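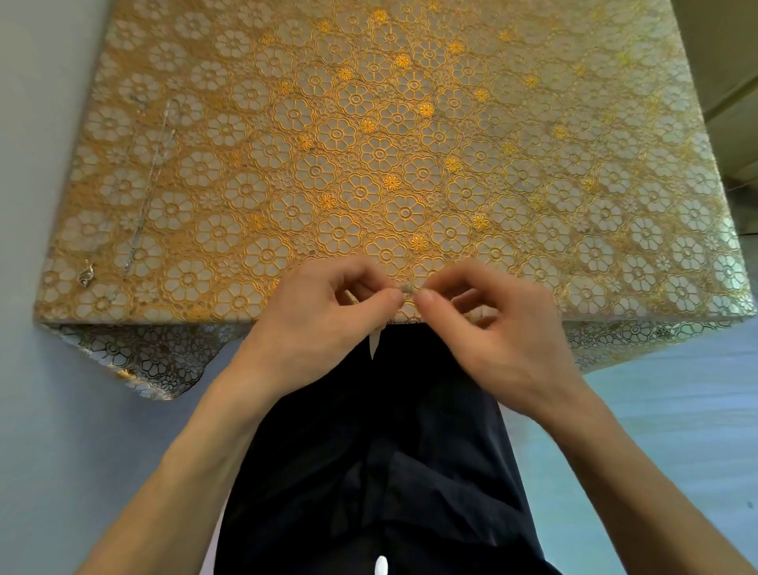
A silver chain, a small silver pendant and two hands pinching something very tiny.

Why Are Necklace Clasps So Fiddly?

A necklace has one job, and it is an easy one. It hangs there. You could do that job yourself if somebody wrapped you around a neck.

The hard work is all done by one little part, usually at the back, where it never gets any compliments. It is called the clasp. It has to open when you want it to and stay shut the rest of the time, and it has to do this while being about as big as a ladybug. Some clasps are a good deal smaller than the ladybug.

What is a clasp, anyway?

A chain is a row of metal loops called links. Each link goes through the next one. If you made the whole thing into a closed circle, it would be very strong and you would need a very small head. So jewelers leave the circle open and put a clasp between the two ends.

Here are the kinds you are most likely to meet at home.

Spring ring. A tiny hollow circle with a gap in it. A thin curved bar slides across the gap to close it. There is a nub on the outside that you pull back with your fingernail. If you bit your fingernails this morning, you will now be sorry.

Lobster claw. Shaped like a lobster's claw, if the lobster were made of metal and lived on your aunt. You press a small lever and one side swings open. Most people find these easier than spring rings.

Barrel clasp. Two little halves that screw together like the lid on a jar. Pretty, but it can slowly unscrew itself while you are busy with lunch.

Toggle. A bar that slips through a ring and then turns sideways so it can't get back out. No moving parts at all. Toggles are big, and grown-ups with cold fingers are fond of them.

Magnetic clasp. Two magnets that find each other. It will also find paper clips.

What is hiding inside?

Inside a spring ring or a lobster claw is a spring, which is a bit of springy metal that wants to go back to its old shape. When you pull the nub or press the lever, you squash or bend the spring. It doesn't care for this. The second you let go, it pushes everything back to where it was, and the clasp snaps shut.

Suppose you fasten your necklace in the morning and unfasten it at night, every single day. After 400 days that poor spring has been squashed 800 times at least, and we all know you missed the ring on some tries. By then the spring may be getting tired. A tired spring closes slowly, or leaves a gap, and a gap is how a necklace ends up in a storm drain.

Why do your fingers feel like sausages?

Your fingertips are very good at feeling things. They are packed with nerve endings that tell your brain about bumps, edges and pressure. The trouble is that a clasp is so small that your fingertip covers the whole thing. You are trying to work a door while standing on it.

People mostly get around this with something called the pinch grip, where the tip of the thumb meets the side or tip of the first finger. Look at the two hands in the photo and you'll see one pinch on each side. The other fingers curl up underneath and stay out of the way.

Fastening a necklace behind your neck is even harder, as you have no eyes back there. Your brain has to build a picture from touch alone. It gets better at this with practice. Until then, there is a lot of muttering.

How to work on a clasp without losing it

Take the necklace off and sit at a table with good light. Bring your hands down until they rest on something, because hands waving in the air wobble more than you'd think.

Put a plain cloth or a sheet of paper down first. A flowery tablecloth is lovely for a birthday tea, but a small silver thing dropped among a lot of flowers can be very hard to find. A shiny cloth adds glints of its own, and you may spend some time trying to pick up a reflection.

Slide the pendant off if it comes off easily, and set it down where your elbow isn't going to be. A pendant is the ornament that hangs from the chain. It might be a heart, an animal, a swirl, or something that can't decide between the two.

If a clasp is bent or the spring is stuck, hand it to a grown-up. Pliers can pinch skin as happily as they pinch metal. And keep all these bits far away from babies, toddlers and any dog who thinks of the floor as a plate.

Try it yourself

Ask if you may borrow a necklace that is not anybody's favorite. Open and close the clasp 5 times while looking at it. Then shut your eyes and do it 5 more times.

Now put on a pair of winter gloves and try again. You can stop whenever you like. Most people like to stop fairly soon.

Words to know

Clasp: the part that opens and closes.
Link: one loop in a chain.
Pendant: the ornament that hangs from the chain.
Spring: springy metal that pushes back when you squash or bend it.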